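Lists > manip-users > November > Re: Dunleavy open day, cup station
Last updated: November

From: Szu-yu Chuang
To: manip-users
Subject: Re: Dunleavy open day, cup station

So-ying Sin wrote:
> I missed the Dunleavy open day. Can someone who went post notes on
> the cup station? I'd like to know the table layout and whether they
> use the same hand-held units as Zatesley. We are planning a visitor
> day at Patoma and have to pick one task.

I was there for the afternoon slot. Notes follow.

Visitors went through in groups of 10, with 11 minutes per group at the cup station. The operator works with two hand-held grippers, one per hand, both cabled. Paper cups are nested in a black double-ring holder toward the back of the table, which leaves the front half clear for the hands. Gray tape tabs at the front corners hold the table position. Black curtains on both sides.

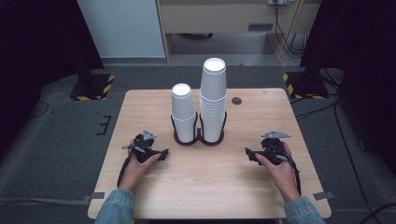
Cup station at Dunleavy, both grippers over the table.

The task is to take one cup from a stack, set it down, and return it. Separating a single cup from the nest is the hard part. They told us their target is 2,000 episodes before any policy training, and that they had budgeted 40 per session. I did not get a failure rate.

On hardware: I can't confirm a match with Zatesley. Finger pads are dark and rubbery, and the edges show wear. On one finger the rim is frayed and a bit peeled; on the other there is a thin flap standing off a corner. I asked about the replacement interval and was told pads are changed on inspection, with no fixed count. For paper cups I would want something stricter — a lifted edge can catch a rim and pull two cups at once. 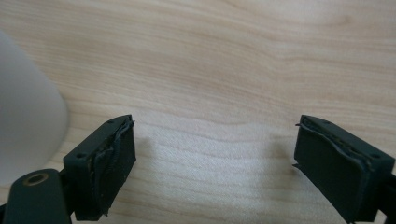

So-ying wrote back to me off-list, and agreed to my forwarding it, that Patoma changes pads at the start of every session and logs the swap with the episode numbers, as otherwise friction drifts through the data and can't be separated out later.

I would adopt that. Flisunitz has a log template with a pad field already in it; I can send it to anyone who needs it.

For the Patoma day I'd pick the cups over the peg board. Setup is short and visitors understand the goal without a briefing. Keep the groups small, or the back row sees only shoulders.

Szu-yu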